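Sterkbridge Craft Hall, jewellery table: checklist before opening

Table 60, Fedaden end.

Table steady on all four legs: yes.
Cloth clear of the floor on the aisle side: yes, after refolding. It still has creases, no trip risk.
Fire exit by the table clear: yes. Orik stock crates moved back to the wall.
Extension lead taped down: no. Tape ran out, do before Thursday.
Display box free of sharp edges: yes. Ran a cloth round the green rim and nothing caught.
Beaded bracelets checked for worn elastic: partly. The brown one and the pale pink one are fine. Check the grey-green one again at the clasp.
Metal pieces checked for points: yes. Keep them away from the front of the box, where small children reach in.
Small parts notice on show: no. Nic Giolla has the spare, reference 212.

Box on the purple cloth:
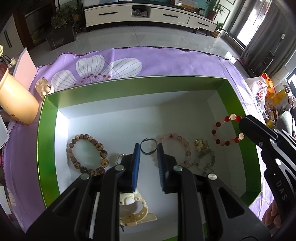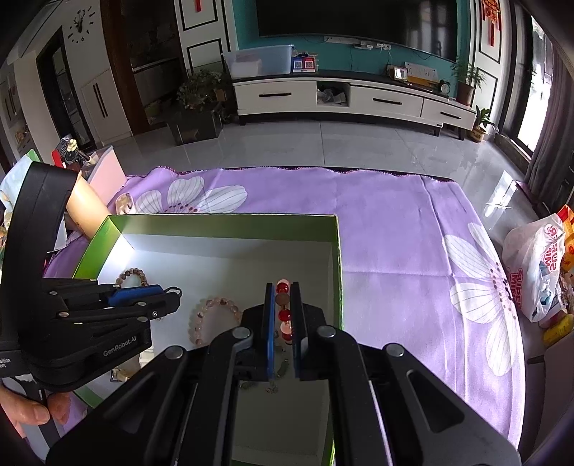 Loose beads on the floor are the main slip risk in this hall, so sweep under the table at midday as well as at closing. Any broken string goes in a lidded tub straight away. Next table to check is 61, then the tea urn.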